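Hi Marisol,

You asked for a quick note on where we are with the Prunham museum move, so I made some tea and sat down to do it properly!

The big news is that the lease on the Pinov Street building is signed. Eliécer Ayala got the landlord to throw in the side yard too (I still don't know how he did it). We've spent $149,000 of the $195,000 you gave us, mostly on the roof and the new wiring, and I don't expect any nasty surprises in what's left.

The catalog is slower than I promised you. We have 916 objects entered, and the Muñoz family letters haven't been started. I'd hoped to be done by October and I'm now saying the end of winter, sorry.

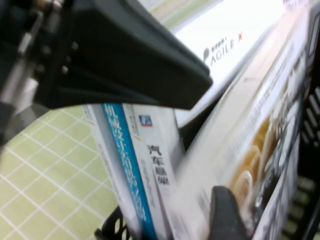
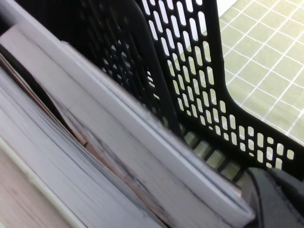
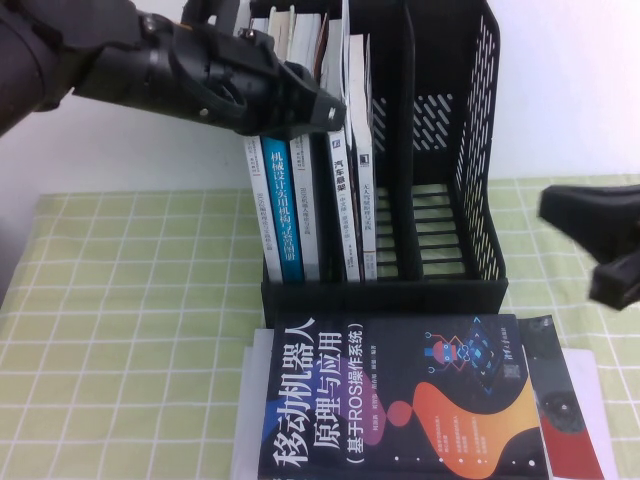 The town council hearing went fine, by the way. It ran until after 9 p.m. and they asked mostly about parking, so we've offered 14 spaces behind the old Sernus mill and they seemed happy enough. The permit still needs one more signature from the fire marshal, and until we have it I can't give you an opening day.

One thing I do need from you: can we shift the unspent travel money over to display cases? Two of the old ones have cracked glass and the quote for fixing them was silly. A yes by email is plenty, and I'll send the receipts along with the next report.

Talk soon!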